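Old Cables and Chargers: What We Take and What Happens to It

7 September 2022

The electronics drop-off at the Varville branch reopened in August after the floor work, and the first weeks were busier than we planned for. We took in 3179 pounds of small electronics and cords, most of it from households clearing out a drawer or a closet. That is more than the branch used to see in a whole summer.

A good part of the load was cable. Phone chargers, printer cords, the flat gray ribbon kind, long coils of speaker wire. People often ask whether a single cord is worth bringing in. It is. Copper keeps its value when it is recycled, and a cord in the trash can wrap around the machinery at the sorting plant and stop the line. Put your cords in a paper bag or tie them in a bundle. Please don't cut off the plugs.

Batteries are the item we most need help with. Loose lithium batteries can start a fire in a bin, and we found 49 of them mixed in with other things last month. Take the battery out if it comes out easily, put a piece of clear tape over the contacts, and hand it to the person at the counter. If the battery is built in, leave it where it is and tell us. A swollen battery should not be taped or pressed. Keep it away from anything that burns and call the branch before you come.

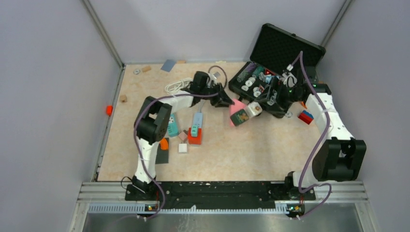

Cases, pouches and boxes are fine to leave on. If you have a tool or a meter in its original case, bring the whole set, because it can often be sold again at the Jerimano shop on Boutros Street. The shop checks each item, puts a price on it, and gives it 16 weeks on the shelf. What doesn't sell goes out with the scrap. Money from the shop pays for the hauling, and in August it covered the full bill for the first time.

We are also asked about data. We do not wipe phones, tablets or computers. Sign out of your accounts and do a factory reset at home before you come in. If the device no longer turns on, ask for the locked bin. Everything in it goes to the shredder at Trasitz and none of it is resold.

A few things we still can't accept: tube televisions, smoke alarms, anything with oil or gas left in it, and light bulbs of any kind. The county site takes bulbs and alarms at no charge. Tube sets have to be booked with the hauler, and the wait is now over 18 days.

The Varville counter keeps the same hours as the branch — the last drop-off is half an hour before closing. Parking is at the side door while the front lot is being striped. There is a cart inside the door for heavy items. Return it when you are done, and check your box for house keys before you hand it over. We have two sets at the desk now, one on a green ring and one with a bottle opener.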